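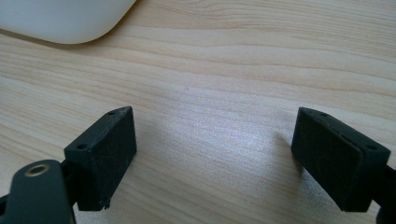
Photo: Vesela Kolev / Trukum

Trukum Hand-Held Gripper – finger set, black

Spare part / exchange. Sold as a pair (left and right)

SAFETY AND FAULT NOTICE, March 2021. Please read before ordering or using

We have had pads coming off. Not many but enough. If you own a Trukum hand-held gripper with the black finger set, the check below takes a couple of minutes and needs one small hex key. Stop using the tool until you've done it please.

What goes wrong

Each pad block is held by two screws, one in each of the two small holes along the top. On some sets the screws were done up too tight at assembly. The plastic round the hole crushes a bit, you can't see it from outside, then the screw slowly works loose with opening and closing. First sign is a click when you squeeze. After that the pad rocks. After that it drops off, along with whatever you were holding.

First report came from Jeferson Lopes at the Farnberg workshop, who lost a pad while lifting a glass jar. Jar broke, small cut to the thumb, nothing worse. Second was the packing trial at Flavorham. Pad went into a crate of parts and took most of an afternoon to find.

Which sets

Every set from the first batch of 100. Batch mark is on the inside of the arm link, a letter F and a number. If there's a dot after the number you have the later batch and the screws are fine, but do look at the corners anyway (see Chipped corners).

The mark can wear off. No mark, treat it as first batch.

How to check

Take the tool off the arm or hand strap and unplug it if yours has the motor.

Lay it on a flat clean table, fingers open, nothing between them.

Hold the arm still and push the pad sideways with your thumb. It should not move at all. Any rock or click, it has failed.

Do the other side. Both pads, even if the first one is fine.

Look into the screw holes with a torch. White powder or a raised lip round the edge means the plastic is going.

Do NOT just tighten the screws. Makes it worse. And please don't glue it, we had one back with glue right through the joint and there was nothing we could save.

Chipped corners

Separate thing. The bottom corner of the pad block can chip if the tool is dropped or put down hard with the fingers closed. A small chip, with the flat gripping face still whole, is only looks and you can carry on. If the chip runs into the gripping face, or you can feel a crack with a fingernail, swap the pad. Pale specks on the black surface are normally dust, wipe with a dry cloth. If they don't wipe off, send us a photo and Vesela will have a look.

Brass ring

Some of you have asked if the brass ring in the arm link is part of the fault. No. On returned sets the rings were all tight. If yours turns or lifts, tell us, we'd want to know about that.

What we're sending

First batch owners get a new pair of pads and new screws free, posted from Dursun. The new pads have a deeper seat for the screw head so the load is spread wider. Barış Ertürk has run a pair of them through 2,000 open and close cycles on the bench with no movment at either pad. The old ones were starting to click well before that.

Stock is short at the moment. We send to people with a failed pad first, everybody else from April on. Full finger sets go out complete with arm links, pads only if you ask for pads only.

Fitting

Old screws out, bin them, don't mix with the new ones. Old pad off. Wipe the joint. New pad on with the flat face pointing inwards towards the other finger. Both screws in by hand till they touch, then a quarter turn each with the key, and stop. If you have a torque driver there's a setting on the card in the bag. Left and right are mirror parts so check wich is which before you start, they will sort of go on the wrong way round and then the faces don't meet.

Squeeze and release 8 times, then do the thumb test again.

Using it meanwhile

If both pads pass the check you can go on using the tool for light things. No glass, no blades, nothing hot, nothing over anyone's feet. Repeat the check at the start of each session. Not for lifting over people at any time, that was always in the manual.

In the bag

2 pad blocks, black
4 screws
1 hex key
Fitting card
Return label for the old pads (we do want them back, failed or not)

Orders and claims

Free exchange: write to Sigrun Halvorsen at the parts desk with your batch mark and a postal address. No receipt needed. New customers can order the finger set as normal, everything leaving us now has the later pads.

Reporting an injury or a near miss: Garnet Gill, same desk, please put SAFETY in the subject line so it gets picked up first.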